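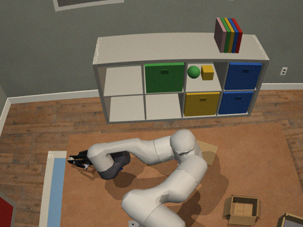 4 建立藏品库与登记徽章类藏品

本章适用于Fillidell藏品登记软件的单机版和共享版。内容包括新建藏品库、设置编号规则、录入徽章与小型金属纪念品、打印标签、导入旧清单、备份与恢复。软件的安装和许可证激活见第3章,拍卖记录与估价模块见第6章。

本章修订稿由Corina Mayrhofer整理,7月11日起替换随软件附带的旧版说明。旧版说明中关于“快速建库”的一节已经作废,该功能并入4.2节所述的新建向导。

4.1 开始之前

请先确认以下事项:

· 当前登录的操作系统账户对藏品库所在文件夹有读写权限。
· 藏品库所在磁盘不是可移动磁盘。软件允许在可移动磁盘上打开藏品库,但不允许在其上新建。
· 如使用共享版,Trurkden服务已经启动,并且状态栏右侧显示“已连接”。
· 如需打印标签,Pallitz标签打印机的驱动程序已经安装,并已装入标签纸。
· 旧版Fillidell已经退出。两个版本同时运行时,后启动的版本只能以只读方式打开藏品库。

注意:不要把藏品库放在由同步软件管理的文件夹中。同步软件可能在写入过程中锁定索引文件,造成记录与图像脱离。确需异地保存时,请按4.8节先生成备份文件,再同步备份文件。

术语说明

藏品库:一个文件夹,内含记录文件、索引文件、图像文件夹和日志。移动或复制藏品库时必须移动整个文件夹。

藏品:一件可以单独编号的实物。成套发行的徽章可以作为一件藏品登记,也可以逐枚登记,见4.5节。

品类:决定录入表单中出现哪些字段的模板。软件附带的品类有徽章、钥匙扣、镇纸、印刷品、软件载体和整机。

主编号:由软件按规则生成的编号,在一个藏品库内不重复。

旧编号:藏家或前任藏家使用过的编号,可以重复,也可以留空。

4.2 新建藏品库

1. 启动Fillidell。如果软件自动打开了上次使用的藏品库,选择“文件”菜单中的“关闭藏品库”。

2. 选择“文件”>“新建藏品库”。出现新建向导。

3. 在“名称”栏中输入藏品库名称。名称可以使用中文、拉丁字母、数字和连字符,不能使用斜杠、冒号和问号。名称将同时作为文件夹名,建库后可以在软件内更改显示名称,但文件夹名不会随之改变。

4. 在“位置”栏中选择存放文件夹。向导会检查剩余空间。空间不足时“下一步”按钮保持灰色。

5. 选择“默认品类”。以徽章为主的藏品库应选择“徽章”。默认品类只影响新建记录时首先出现的表单,随时可以更改。

6. 选择“日期精度”。可选项为“年”“年月”“完整日期”和“自由文本”。计算机行业的纪念徽章大多只能确定年份,建议选择“年”。选择“完整日期”后,软件会把只填年份的记录标为“待补全”。

7. 选择“排序语言”。该项决定发行方和制造方名称的排列顺序。藏品库中同时有中文和拉丁字母名称时,选择“混合(拉丁在前)”或“混合(中文在前)”。

8. 单击“完成”。软件建立文件夹结构并打开空的藏品库。

说明:排序语言更改后需要重建索引。藏品较多时重建时间较长,期间不能录入。

注意:在向导显示“正在建立结构”时不要关闭计算机或断开磁盘。如果过程中断,请删除未完成的文件夹后重新执行向导,不要试图打开未完成的藏品库。

4.3 设置编号规则

编号规则应在录入第一件藏品之前确定。规则可以在以后更改,但已经生成的主编号不会自动重排。

1. 选择“设置”>“编号规则”。

2. 在“前缀”栏中输入前缀,最长为五个字符。前缀可以留空。

3. 在“分段”列表中勾选需要的段。可用的段为品类代码、入藏年份、流水号和校验位。流水号为必选项。

4. 用上移和下移按钮调整各段的顺序。窗口下方显示编号样式的预览。

5. 设置“流水号位数”。默认为4位。流水号用尽时软件会停止生成主编号,并提示增加位数。增加位数后,原有编号前面不会补零。

6. 如需按品类分别计数,勾选“每个品类独立计数”。未勾选时,所有品类共用一个流水号序列。

7. 单击“应用”,再单击“关闭”。

说明:勾选校验位后,用条码枪读取标签时软件会核对校验位;手工输入主编号进行查找时可以省略校验位。

说明:删除一条记录后,其主编号不再使用。这样可以避免已经贴在收纳盒上的旧标签指向另一件藏品。确实需要回收编号时,由具有“管理员”角色的用户在“工具”>“编号维护”中操作。

注意:不要在主编号中写入存放位置。存放位置会变动,应填写在“位置”字段中。

4.4 设置用户与角色(仅共享版)

单机版没有用户管理功能,可以跳过本节。

共享版附带的角色如下:

管理员:可以更改所有设置,可以删除记录和回收编号。
登记员:可以新建和修改记录,可以打印标签,不能删除记录。
审核员:可以修改记录的审核状态和备注,不能修改其他字段。
访客:只能查看。购入价格和来源字段对访客隐藏。

1. 以管理员身份登录。首次登录使用安装时设定的口令。

2. 选择“设置”>“用户”,单击“添加”。

3. 输入登录名和显示名。登录名只能使用拉丁字母和数字,显示名不受限制。例如显示名为Songül Kırmızıgül的用户,登录名可以设为songulk。

4. 选择角色。一个用户只能有一个角色。

5. 输入初始口令。勾选“首次登录时更改口令”。

6. 单击“保存”。

显示名会出现在记录的修改日志中。两名用户的姓氏相同时,请输入完整姓名。例如Songül Kırmızıgül和Hatice Kırmızıgül如果都只填写姓氏,日志中将无法区分。

说明:字母ı、ş和ğ在旧版中会被替换为问号。从旧版升级的藏品库,原有日志中的问号不会自动还原,只能在用户列表中更正显示名,更正后产生的日志不受影响。

停用用户时请使用“停用”按钮,不要删除。删除用户后,其日志条目会显示为“未知用户”。

4.5 录入徽章

4.5.1 确定登记方式

录入前先确定按枚登记还是按套登记。

以下情况按枚登记:各枚可以单独展示或出让;各枚的保存状况差异明显;各枚来自不同的来源。

以下情况按套登记:徽章固定在原卡纸或原盒上,拆下会破坏包装;成套发行并带有统一的编号证书。

按套登记后如需拆分,在记录上单击右键,选择“拆分为单件”。软件会为各枚生成新的主编号,并在原记录中写入指向。拆分操作可以撤销,但必须在关闭藏品库之前撤销。

4.5.2 录入步骤

1. 单击工具栏上的“新建记录”,或按Ctrl+N。

2. 确认表单左上方显示的品类为“徽章”。如果不是,从下拉列表中选择。更改品类时,已经填写而新品类中没有的字段会移到“附加信息”中。

3. 填写“标题”。标题应由发行方、主题和形式组成,中间用逗号隔开。不要在标题中写入“稀有”“全新”一类的词,这些词会干扰检索。

4. 填写“发行方”。发行方是委托制作或分发徽章的公司、分公司、经销商或展会。输入前几个字母后,软件会列出已有名称。名称已存在时请从列表中选取,不要重新输入。

5. 填写“制造方”。制造方通常压印或刻在徽章背面。背面没有标记时,选择“无标记”。背面有标记而无法辨认时,选择“未辨认”,并在“背面标记”字段中照原样描述所见的字母或图形。

6. 填写“年份”。依据实物上的年份填写时,将“依据”设为“实物”;依据目录、宣传册或往来信件填写时,设为“文献”;根据徽标样式或产品名称推断时,设为“推断”。依据为“推断”的年份在列表中以斜体显示。

7. 填写尺寸。宽和高以毫米为单位,不包括背针。非矩形徽章以最大宽度和最大高度计。例如宽23毫米、高19毫米的徽章,在“宽”栏中输入23,在“高”栏中输入19,不要输入单位。

8. 选择“工艺”。可选项包括硬珐琅、软珐琅、滴胶、印刷、冲压和铸造。一枚徽章可以选择多项。无法确定硬珐琅或软珐琅时,选择“珐琅(未定)”。

9. 选择“底材颜色”。该字段记录金属部分的外观颜色,与材质无关。仅凭外观判断的金色徽章,材质应填写“未知”。

10. 选择“背面固定方式”。可选项包括蝶形扣、别针、螺钉、磁吸和焊点脱落。后配的固定件应勾选“非原配”。

11. 选择“保存状况”等级,见4.5.3节。

12. 填写“来源”和“入藏日期”。来源不明时选择“不详”,不要留空。留空的记录会出现在“待补全”列表中。

13. 单击“保存”。软件生成主编号,显示在表单右上方。

说明:按Ctrl+Shift+N可以新建记录并保留上一条记录的发行方、制造方、年份和来源。连续录入同一批徽章时可以使用此功能。标题、尺寸和保存状况不会保留。

4.5.3 保存状况等级

等级依次为A、B、C、D和E。

A:表面没有肉眼可见的划痕,珐琅完整,固定件完整且为原配。
B:表面有细微划痕,不影响图案和文字。
C:镀层有磨损,或珐琅有小面积缺损,图案和文字可辨认。
D:图案或文字部分缺失,或固定件缺失。
E:变形、断裂或严重锈蚀。

等级应在均匀的漫射光下判断。直射光会使镀层上的细纹更加明显,也会掩盖珐琅表面的凹陷。固定件和表面的等级不一致时,以较低者为准,并在备注中说明。

注意:不要为了判断等级而清洁徽章。软珐琅和印刷徽章的颜色层可能被溶剂或抛光布损坏。清洁应作为单独的处理记录,登记在“处理”选项卡中,并写明所用材料和操作者。

4.5.4 变体与复制品

同一设计有不同尺寸、底色或背面标记时,应建立变体关系。

1. 打开其中一件的记录。

2. 选择“关系”选项卡,单击“添加变体”。

3. 用主编号或标题查找另一件,选中后单击“确定”。

4. 在“差异”栏中写明差异所在。只写差异,不重复相同的内容。

变体关系是双向的,不需要在另一条记录中重复操作。

后期复制品应勾选“复制品”,并将“年份”设为复制品的制作年份。所仿原件的年份填写在“原件年份”中。无法确定是否为复制品时,将“真伪状态”设为“待定”。待定的记录可以打印标签,但不能导出到目录。

4.6 添加图像

每条记录至少应有正面和背面图像各一幅。软件不限制图像数量,但只有前四幅会显示在列表视图的缩略图栏中。

1. 打开记录,选择“图像”选项卡。

2. 单击“添加”,或把图像文件拖入窗口。

3. 在“视角”栏中选择正面、背面、侧面、包装或细部。

4. 在“主图”栏中选择一幅。未选择时,第一幅正面图像为主图。

5. 单击“保存”。软件把图像复制到藏品库的图像文件夹中,原文件不受影响。

支持的格式为JPEG、PNG和TIFF。多页TIFF只读取第一页。透明背景的PNG在列表视图中以白色背景显示,在目录中保持透明。

说明:复制到图像文件夹中的文件以主编号和序号命名。不要用文件管理器更改这些文件名。需要替换图像时,请在“图像”选项卡中单击“替换”,这样可以保留视角和主图设置。

说明:勾选“按比例尺裁切”后,软件根据记录中的宽和高裁切图像,使目录中各枚徽章的相对大小与实物一致。该功能要求图像边缘与徽章轮廓之间有单一颜色的背景。裁切结果不理想时,可以手工拖动裁切框,或取消勾选。

4.7 打印标签

4.7.1 连接打印机

1. 关闭打印机电源,用随附的电缆连接计算机。

2. 打开打印机盖,确认标签纸的打印面朝上,纸边紧贴导纸板。

3. 关闭打印机盖,打开电源。指示灯先闪烁,然后常亮。

4. 在Fillidell中选择“设置”>“标签打印机”,从列表中选择Pallitz打印机。

5. 单击“测试”。打印机输出一张测试标签。

测试标签上的边框应完整。右侧边框缺失时,将“水平偏移”减小一格后重新测试。上侧或下侧边框缺失时,执行“校准纸距”。

注意:打印头在工作后可能很烫。更换标签纸时不要触摸打印头。

4.7.2 选择标签样式

随软件附带的样式有“盒标”“抽屉标”和“吊牌”。

盒标包括主编号、条码和标题的前半部分。
抽屉标包括位置、起始主编号和终止主编号。
吊牌包括主编号和条码,不包括标题。

标题过长时,软件在最后一个完整的词之后截断。中文标题按字截断。需要指定标签上的文字时,填写记录中的“标签短标题”字段。

注意:不要把标签直接粘贴在徽章、卡纸或原包装上。标签应粘贴在收纳袋、收纳盒或吊牌上。

4.7.3 打印

1. 在列表中选择记录。按住Ctrl可以逐条选择,按住Shift可以连续选择。

2. 选择“文件”>“打印标签”。

3. 选择样式和份数。

4. 单击“预览”,检查条码是否与文字重叠。

5. 单击“打印”。

打印后,记录的“标签”栏变为“已打印”。标题或主编号在打印后发生更改时,该栏变为“需重印”。更改其他字段不影响该栏。

4.8 导入旧清单

本节说明如何导入电子表格和Yüksel格式的清单。Yüksel格式是旧版Fillidell的导出格式,文件扩展名为ykl。

4.8.1 准备电子表格

1. 复制一份原表格,在副本上操作。

2. 确认第一行为字段名称,其余各行每行为一件藏品。

3. 取消所有合并单元格。合并单元格中只有第一格的内容会被读取。

4. 把尺寸拆分为两列,一列为宽,一列为高,并删除单位。

5. 检查年份列。带有问号或“左右”等字样的年份应移到备注列,或在导入时选择“不确定年份转为推断”。

6. 将文件另存为CSV格式,编码选择UTF-8。

4.8.2 导入

1. 备份当前藏品库,见4.9节。

2. 选择“文件”>“导入”,选择文件。

3. 在左侧列表中选择源字段,在右侧列表中选择目标字段,单击“对应”。原表中的编号列应对应到“旧编号”,不能对应到“主编号”。

4. 没有对应的源字段可以选择“忽略”或“并入备注”。

5. 单击“试导入”。软件检查数据而不写入,并列出有问题的行。

6. 按提示修正原文件或更改对应关系,再次试导入,直到列表中只剩下可以接受的警告。

7. 单击“导入”。

导入ykl文件时,步骤3和步骤4自动完成。旧版中的自定义字段会归入“附加信息”。

试导入提示及处理方法:

“发行方名称相近”:名称与已有名称只差空格、大小写或标点。选择“合并”或“保留为新名称”。

“尺寸超出范围”:通常是单位错误,例如以厘米填写。在原文件中更正。

“旧编号重复”:仅为警告,不影响导入。

“图像未找到”:图像路径已经改变。可以先导入记录,之后使用“工具”>“重新链接图像”。

“行长度不一致”:某一单元格内含有未加引号的逗号。在电子表格软件中重新另存为CSV格式。

对应关系可以保存为方案,供以后使用。随软件附带的两个示范方案由Nesrin Eren和Saadet Şimşekoğlu编写,前者用于徽章清单,后者用于印刷品清单。示范方案为只读,需要修改时先另存。

注意:导入完成后,可以在“工具”>“导入记录”中撤销整批导入。如果其中任何一条记录在导入后被手工修改,整批撤销即不可用,只能恢复备份。

4.9 备份与恢复

4.9.1 手工备份

1. 保存并关闭所有打开的记录。

2. 选择“文件”>“备份”。

3. 选择备份位置。备份位置不能在藏品库文件夹之内。

4. 选择“完整”或“仅记录”。仅记录的备份不包括图像,文件较小,不能用来恢复图像。

5. 单击“开始”。完成后软件自动核对备份文件。

核对失败时,备份文件名末尾带有“未核对”字样。这样的文件不应保留。请更换备份位置后重新备份。

4.9.2 自动备份

选择“设置”>“自动备份”,设定间隔和保留份数。超过保留份数时,最早的一份被删除。手工备份不计入保留份数,也不会被自动删除。

共享版的自动备份由Trurkden服务执行,与Fillidell是否打开无关。服务账户必须对备份位置有写入权限。备份位置为网络路径时,请使用完整路径,不要使用映射的盘符。

建议在每年12月盘点结束后另做一份完整备份,存放在与藏品库不同的地点。

4.9.3 恢复

1. 关闭藏品库。共享版需要其他用户全部退出。

2. 选择“文件”>“从备份恢复”,选择备份文件。

3. 选择“恢复到新文件夹”或“覆盖当前藏品库”。不能确定备份内容时,选择前者。

4. 单击“恢复”。

5. 打开恢复后的藏品库,检查最近录入的记录和图像。

6. 选择“工具”>“检查完整性”。

注意:覆盖后的藏品库无法还原。覆盖之前软件会要求输入藏品库名称进行确认。

4.10 常见问题处理

藏品库以只读方式打开
可能有另一个用户或另一个版本正在使用。确认全部退出后仍为只读时,检查藏品库文件夹中是否留有扩展名为lck的文件。在单机版中可以删除该文件;在共享版中应通过Trurkden控制台释放锁定,不要手工删除。

新记录没有出现在列表中
检查列表上方的筛选条件。品类筛选在切换视图时不会自动清除。单击“清除筛选”后仍未出现时,选择“工具”>“重建索引”。

条码无法读取
检查标签表面是否有反光的覆膜,条码两侧是否留有空白。吊牌样式的条码较窄,可以在样式设置中去掉校验位文字,以增加条码宽度。

中文标题在标签上显示为方框
打印机使用了内置字体。选择“设置”>“标签打印机”>“字体”,改为“以图形方式输出”。打印速度会降低。

缩略图与藏品不符
图像文件夹中的文件可能被改名或移动。选择“工具”>“重新链接图像”,指定图像所在的文件夹。软件先按文件名匹配,再按文件内容匹配。

无法更改流水号位数
只有在没有其他用户录入时才能更改。请在“用户”窗口中查看当前连接。

“待补全”列表中的记录填写后仍未消失
列表在打开时生成,不随录入刷新。按F5刷新。日期精度设为“完整日期”而记录只有年份时,该记录会一直列出,此时应更改日期精度,或在记录中勾选“无更精确日期”。

自定义字段的建立和修改见第5章。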